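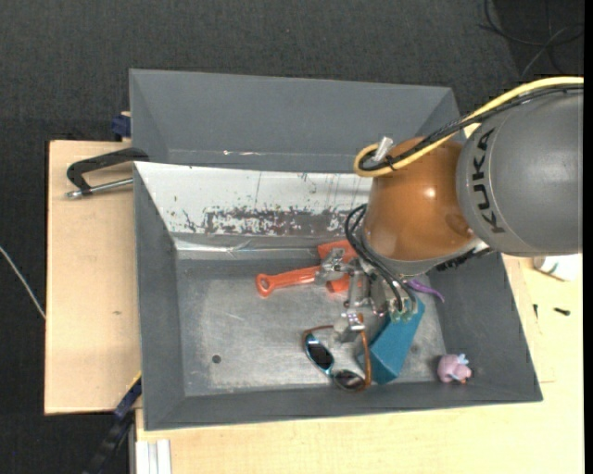 # Returns and Exchanges: Frequently Asked Questions

Applies to orders placed with the Brundale warehouse and the Jenham store. Last revised 25 July 2024.

## How long do I have to return an item?

24 days from the delivery date shown on the carrier's tracking page. For store pickup, the period starts on the day you sign for the order. Orders placed under the old terms, which ended in March, keep the 14-day limit printed on their receipts.

## Do I need a return number?

Yes. Log in, open the order, and select "Start a return." The number is issued right away and goes on the outside of the carton. Parcels without a number are held until we can match them to an order, and the refund clock does not start until then.

## What condition does the item have to be in?

Unused, with all parts and the manual. The retail box may be opened but must not be used as the shipping carton. Tape or labels applied directly to a retail box are treated as damage and deducted from the refund.

## Which items can't be returned?

- Fabric, cord and hose cut to length
- Opened adhesives, paints and sealants
- Gift cards
- Anything marked "final sale" on the invoice

Serra shelving is returnable only as a complete kit. We can't accept single uprights or brackets, even if sealed.

## Where do I send it?

Brundale Returns
Dock 8, 3811 Perkarthorpe Road
Brundale

Do not send parcels to the Jenham store. The store accepts returns at the counter only, and mail delivered there is forwarded to Brundale at the sender's risk.

## Who pays the return postage?

You do, unless the item is faulty or we shipped the wrong one. In those cases a prepaid label is attached to the return confirmation email. We don't reimburse postage bought separately when a prepaid label was available.

## When will I get my refund?

Refunds are issued within eight business days of check-in at Brundale. Check-in is the date in the "received" email — not the date the carrier shows as delivered. The money goes back to the original payment method. Your bank may take longer to post it.

## Can I exchange for a different size or color?

In store, yes, subject to stock. By mail, return the first item and place a new order. We don't reserve stock against a pending return.

## My parcel arrived damaged. What now?

Keep all of the packaging and report the damage from the order page before sending anything back. Carrier claims are rejected if the carton has been thrown out.

## My refund is less than I expected

Check the adjustment line in the refund email. Original shipping is not refunded on partial returns, and multi-buy discounts are recalculated on the items you keep. If the amount still looks wrong, reply to that email with the return number in the subject line. Disputed adjustments are reviewed by Sandro Sorrentino in customer accounts.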